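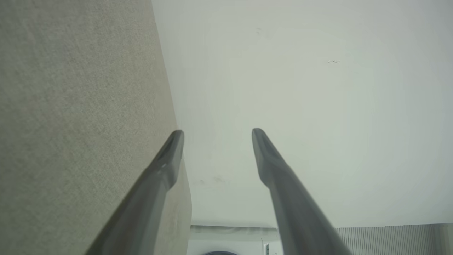 A blanket does not make any heat. If you leave one on a chair all night, it will be the same temperature as the room in the morning. The heat under a blanket comes from you. Your body makes heat all day and all night, and a blanket slows it down on its way out. It does this with air. Cloth is made of threads, and there are tiny gaps in it. The cloth in the photo, a speckled beige-grey, has a fine weave, so you would need to look closely to see how it is made. Air sits in the gaps and can't move around much. Still air is very good at holding heat in.

Try this at home. Fill 2 jars with warm tap water and put the lids on. Wrap one in a wool sock and leave the other bare. Wait half an hour, then feel the water with your finger. Which one is warmer? 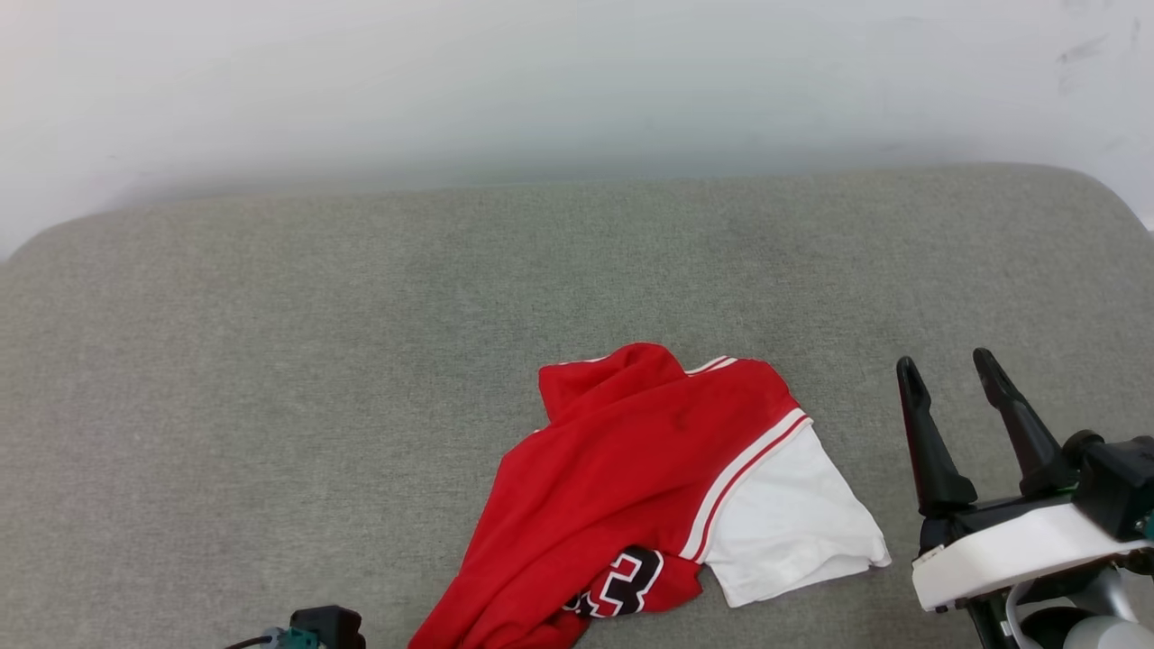

Kyriaki Liapis
Writer, Lukier home science pages
December 21, 2010

Why are some blankets warmer than others?

Thickness helps. A thick, fluffy blanket has more room for air than a thin, flat one. If you squash it, the air gets pushed out and it doesn't work as well. That is why a sleeping bag feels cold underneath, where you are lying on it, and why campers put a mat under theirs.

Wool fibres are crinkly. They don't pack down flat, so there is always some air between them. Cotton fibres are smoother and lie closer together. A cotton sheet is nice in summer for that reason.

Two thin blankets can be as warm as a thick one - there is a layer of air caught between them as well. The same goes for clothes. A T-shirt, a shirt and a jumper trap air in several places, and you can take one off if you get too hot.

What about wet blankets?

Water fills the gaps where the air used to be. Heat moves through water much faster than through still air, so a wet blanket feels cold. Hang it up until it is dry right through.

Can a blanket keep things cold?

Yes. Wrap a cold drink in a towel and the heat of the room takes longer to get in. The towel doesn't know which side is warm - it slows heat down both ways.

Words to know

Fibre: a very thin hair or strand. Threads are made from lots of them.
Insulator: something that heat moves through slowly.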